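Ticket 318: Gripper not releasing small items, arm stops on protective stop

Product: Undomden gripper on Zinusus arm
Site: Flallico, test bench
Opened by: Jolien Lambrechts
Assigned to: Mulder (support)
Opened: Tuesday, September 22, 2020
Priority: Normal, raised to High
Status: Closed, with one follow-up item

Problem as reported

The sorting job picks keychains one at a time from the table and puts them in a wicker basket. The first items of a run go in fine. Then the gripper gets to an item, closes on it, and the controller reports "grip not confirmed". The program waits 2 seconds, tries to close again, and the arm goes into protective stop. Nothing is dropped and nothing hits the table. After a reset the same thing happens, sometimes on the next item and sometimes a few items later.

Twice the fault went the other way. The grip was confirmed, the arm moved over the basket, the open command went out and the fingers stayed shut. I had to cut power to the gripper to get the item out by hand. That is why I asked for the priority to be raised.

Software was last updated in March. The job ran without trouble after that until last week. No changes to the program that I know of, but two other people have access to it.

View from the two bench cameras, left and right, with the gripper at the near end of the table:
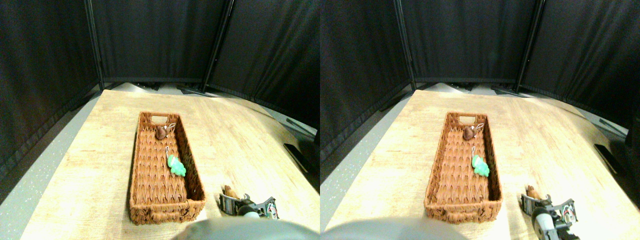

First reply from Mulder

Thanks, that is clear. Before anything else, please don't reach between the fingers with the gripper powered, even if the arm is in protective stop. The stop holds the arm. It does not take power off the gripper on this setup. Use the emergency stop, wait for the gripper light to go out, then take the item out.

Please send the following:
- the controller log for one full run that ends in the fault
- the grip force and closing width from the settings page
- the gripper firmware version
- whether the fault happens with the arm parked and the gripper opened and closed by hand control

Reply from Jolien Lambrechts

Log attached. Force is set to 50 per cent. Closing width is set to 33 mm minimum, which looks wrong to me for items this small, but I don't know what it was before. Firmware is whatever came with the March update, the page only says "current".

With the arm parked I opened and closed it over and over for most of the morning and got no fault at all. With the arm moving it faulted before the first run was finished.

Mulder

The width is wrong, yes. With a minimum of 33 mm the fingers stop before they are properly on a small item, and the controller never sees the force it is waiting for. Some of your thicker items would still pass, so it would look random. Set the minimum to 0 and leave the force where it is.

That explains the "grip not confirmed" fault. It does not explain the fingers staying shut. In your log the open command is sent and there is no answer from the gripper until power is cycled. A fault that shows up only when the arm moves is usually a cable or a plug. With everything switched off and locked out, please check the plug at the gripper board and the cable tie nearest the wrist. Tug each wire gently.

Jolien Lambrechts

Width set to 0. "Grip not confirmed" has gone away, I ran the whole job through and then ran it again.

Checked the wiring with the power off. One wire was loose in the plug at the gripper board. It slid out when I pulled on it. The cable tie at the wrist was done up too tight, so the cable had no slack when the wrist turned and all the pull was going to the plug. The outer cover of the cable is not cut or worn as far as I can see.

Mulder

Good find. Don't push the wire back in and carry on, it won't hold. I'm sending a new cable with the plug already fitted. Please leave the gripper powered off until it's in. When you fit it, turn the wrist by hand to both ends of its travel before you do up the tie, and leave enough slack for both.

Jolien Lambrechts

New cable fitted Friday. Slack checked both ways. Ran the job all afternoon at low speed and then at normal speed, no faults of either kind. I also tested the emergency stop with an item in the fingers. Arm stopped, gripper light went out, and I could pull the item free.

I asked about the width setting. It was changed for a job with larger boxes and saved over the default, so it loaded for every job after that. We now keep a separate settings file for each job.

Resolution

Cause 1: minimum closing width saved at 33 mm in the default settings. Set back to 0.
Cause 2: loose wire in the gripper plug from a tight cable tie. Cable replaced, tie moved.

Follow-up

Protective stop leaves the gripper powered. Jolien has asked if the gripper supply can be put on the same safety relay as the arm, without dropping a held item on every stop. Passed to engineering as a separate request. Until there is an answer, a label has been put on the bench: emergency stop before hands go near the fingers.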